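Speaker notes, Useo seminar, Tue 4 February
Talk: How much is a demonstration worth?

Start without the title slide. Ask who in the room has trained on data they collected themselves. Wait for hands. Then ask who has watched all of it back.

I haven't either. Herman Santoso has watched more of ours than anyone, and most of the complaints in this talk began as his notes in the margin.

Numbers first, get them out of the way. We recorded 786 demonstrations with hand-held grippers in people's homes. After review we kept 322. People at Vallemmont told me that was a terrible yield. I think it may still be too generous, and I'll come back to that.

Why hand-held at all? Cheap, quick, goes into a bedroom without a truck. The claim you hear is that the person holding the gripper gives you natural motion. I don't buy the word natural. Give someone two fingers on a stick and they move like someone with two fingers on a stick. They slow down, they look at the tips. Pause here, Nele Engelhardt will want to object. Let her.

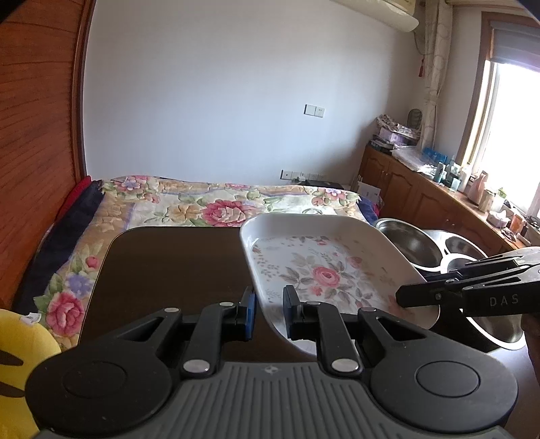
Two-gripper tasks are where I get most doubtful. Carrying a tray with one gripper at each end is a negotiation. Who leads? When does the other one give? The person knows, through their arms, and none of that feeling is in the video. We train on the poses and hope the rest is implied. Sometimes it might be. I would like to see somebody show it.

Then variety. Every proposal says "diverse real homes." Fine – but if the same person lifts the same tray off the same desk all afternoon, you have one example with a lot of noise on it. Eckhard Wiegand calls this unfair. His point is that small changes in grip and angle count for something. Agreed, they do. They don't count as a new home.

Skip the Sembiring comparison if we are past the halfway mark.

What we do now:
Two reviewers per clip, and they don't talk first.
Failed grasps stay in, labeled as failed.
We report homes and people before we report clips.

Back to the 322. Ava, our policy, was trained on all of them, and we have not yet tested it in a home it hasn't seen. Say this plainly. Rüdiger will ask. The answer is April, if the schedule holds.

Questions. Leave the yield slide up.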